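Dendholm water main work moves to Cament Street

20 June 2025

Crews replacing the old water main in Dendholm will move to Cament Street next week, the town's public works office said. Work on Michiels Road is done except for paving, and the road is open in both directions.

The project started in April and covers the two streets that have had the most breaks. The pipe under Cament Street is cast iron and has been patched many times. The new line is wider, and each house will get a new shutoff valve at the curb.

Cament Street will be closed to through traffic between the library and the Clillilness bridge while the trench is open. People who live on the block can still drive in from the library end. Parking will not be allowed on either side during work hours, and cars left there will be towed to the lot behind the fire station.
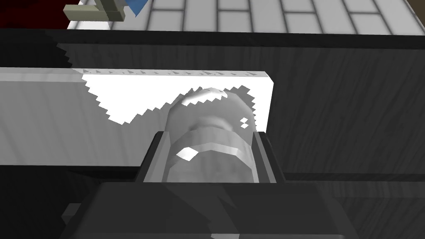 Water shutoffs

The new line will serve 848 homes and shops once it is connected. Most of them will lose water twice — once when the temporary line goes in and again when the new main is hooked up. Each shutoff is planned for the morning and should be over by early afternoon.

Notices will be hung on doors the day before. Residents who need water for medical equipment should call the public works office now so a supply can be set up ahead of time. Shops that serve food must stay closed while the water is off, under county rules.

After each shutoff the water may look cloudy or brown. The office says to run the cold tap in the bathtub until it clears, and to hold off on laundry until then. Hot water should not be used first, as it can pull grit into the heater.

The Cament Street bus stop will move to the corner by the post office. Trash and recycling will be picked up on the usual schedule, but bins on the closed block need to be out the night before. The school bus route has not changed. 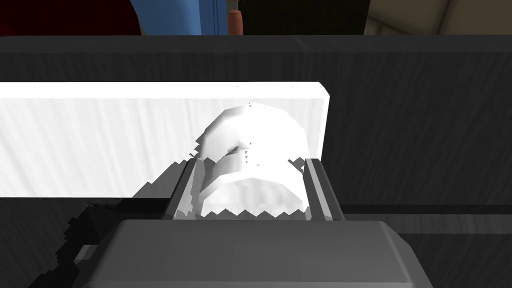 Paving and cost

Michiels Road will be paved after the ground has had time to settle, likely late in the summer. Until then the trench is covered with a temporary surface, and drivers should expect some bumps near the driveways. Lawns and sidewalks that were dug up will be repaired at the same time.

The work is paid for out of the water fund and a state loan. Homeowners will not be billed for the new valves. Anyone who wants to replace the pipe between the curb and the house can have the crew do it for a flat $900, but has to sign up before the trench on their block is filled in. Forms are at the front desk in town hall.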